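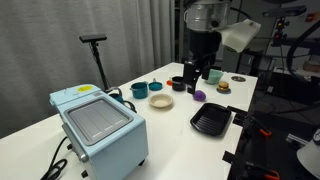

An Afternoon at the Kastden Open House

January
By a Lorari regular

I went to the Kastden open house mostly for the free coffee, and I ended up spending most of my time at the play kitchen table! It's a long white one with a gray curtain behind it, and I was smitten with the light blue toaster oven (yes, with a ridged metal tray sitting right on top). I've wanted one in that color for years – my own is a sad beige Cinent with 2 working settings.

The teal pot with the little side handles was my other favorite, and next to the plain cream bowl it looked so good that I started rethinking my shelves at home. Toy-like food too, which my niece would have loved.

Getting there took 4 stops on the bus from Vondráček Square, then a long walk uphill. They said around 200 people had signed up, and the coffee line felt like all of them. Go early, and eat first – the pastries were gone by two.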